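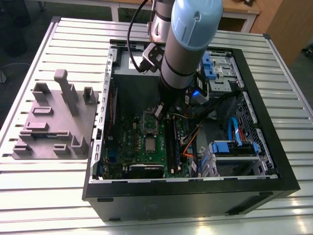
Minutes of the software meeting, PC disassembly cell
Oct 23, 2026, Kosness building, small meeting room

Present: Vimala Gowda (chair), Bjarke Thoroddsen, Sioned Llewellyn, Nayara Vasconcelos (minutes)
Apologies: Xiomara Haverford

1. Minutes of the previous meeting
Accepted with one correction. Under item 4 the planner timeout was written in seconds and it should be milliseconds. The value in the configuration file was always right.

2. Perception
Sioned has finished the second round of labelling. The set has now 400 views of open desktop towers, of which 300 are used for training and the others are kept apart for testing. The detector finds the CPU and the RAM slots well. It is weaker with cables. When a cable crosses the board diagonally, the mask is often broken in two pieces and the planner believes that there is free space between them.

Bjarke asked if we can simply make the cable masks thicker. Sioned answered that she tried it, and then the RAM slots are reported as blocked in many views where they are free. She prefers to join the pieces after the detection, using the colour and the direction of the ends. It was agreed that she tries this first on the orange and red cables. The black ones will wait.

Vimala reminded everybody that reflections from the bench slats still give false edges along the lower side of the case. For the moment we crop the depth image at the case outline.

3. Motion planning
Bjarke showed the new approach motion. The arm goes to a point above the case, turns the wrist there, and comes down in a straight line. The old planner was allowed to turn the wrist during the descent, and in test 201 it passed too near to the drive bay cage. The log of this test is in the Wirngate folder, with his comments.

There was a longer discussion about the cable on the arm itself. It is not in the collision model. Nayara proposed to add it as a chain of small capsules, but Bjarke is afraid that this makes the planning too slow. As a compromise we add one fixed box around the place where the cable loop is widest. Xiomara has sent by e-mail that she agrees with the box, if it can be switched off in the simulator.

4. Control
The gripper now stops above the socket and waits for a fresh pose of the CPU before it continues. The wait is too long, almost 3 seconds, and most of this time is spent in loading the model again. Nayara will keep the model in memory between the calls.

The force limit for the last part of the descent stays as it is. Vimala does not want to change the limit and the waiting logic in the same release - last February we did this and could not say which of them caused the errors.

5. Fixture calibration
The position of the fixture plate is still typed by hand in two files, and the two do not agree. Sioned has a script which reads the plate position from the camera and writes it to one file only. Bjarke will remove the second file from the Skadach branch after he has checked that no other tool reads it.

6. Tooling
The replay viewer, Wojcik, crashes when a log has no gripper data. A small fix is ready and needs a review. Nayara asked also for a button to jump to the next planner error. It was put on the list with low priority.

Actions
Sioned: joining of cable masks, first results to the group; calibration script into the main branch.
Bjarke: box for the arm cable, with a switch for the simulator; removal of the second plate file.
Nayara: keep the model loaded; measure the waiting time again.
Vimala: review of the Wojcik fix.
Xiomara: to confirm which simulator version we freeze for the next release.

7. Other matters
None. The next meeting is in the same room, and Bjarke will write the minutes.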